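4. Checking the wrist view in Darkis

I like to do this part before I touch any motion settings, and I'd ask you to do the same. It saves a lot of head-scratching later!

Step 1. Open the Darkis viewer and pick the wrist stream. Leave the port at 1731 unless something else on your machine is using it.

Step 2. Bring the gripper in over an open box with a packet inside, and pause the planner.

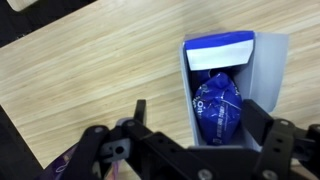 Ilídio Morais wrote to me that he always masks the fingers before he runs detection, or the planner treats them as obstacles and refuses every grasp. He's right, so do that now: Tools, then Self Mask, then Save.

Step 3. Set the grasp filter to 14 and press Replan. Candidates on the box walls should drop off the list. If they don't, your mask probably didn't save (mine didn't, the first two times).

Note: crinkly, shiny wrappers can leave holes in the depth map. I turn on hole filling for those – it's slower, but I can live with that.

Step 4. Now try a packet lying flat on the table next to the box, and check that Darkis gives the packet and the box separate labels.
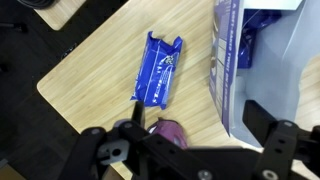

Step 5. Save the profile under a new name and restart the planner.

Caution: keep your hand near the stop button on the first run with any new profile. If you get error 597, go back to Step 2 and save the mask again.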